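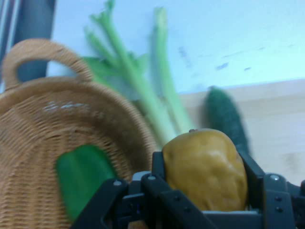 Figure 3. Wrist view during a produce task. The potato is held between the two fingers, with the basket at left and the green onions and cucumber behind.

4.2 Rules for Grasping Produce

The Feltmont protocol sets a closing force limit of 13 N for all firm produce. Operators may lower the limit for a single item but may not raise it during a session. A grasp counts as valid only if the item stays between the fingers for the full lift – contact with one finger does not qualify. In views such as Figure 3, the annotator marks the held item first and then any item in the basket, here a piece of green bell pepper. Items hidden in part by the gripper keep their labels. Frames with motion blur are kept as long as the held item can be identified.

We applied these rules to 2069 episodes recorded at two sites, Lulla and Itholm. Each operator completed 16 practice episodes before any data was stored. Finger surfaces were wiped down after every 18 episodes and whenever the produce type changed. Episodes that broke the force limit were removed from the training split but kept in the log, together with the limit in use at the time. The earlier Filali guidelines deleted such episodes, and violation rates could not be computed from the released data.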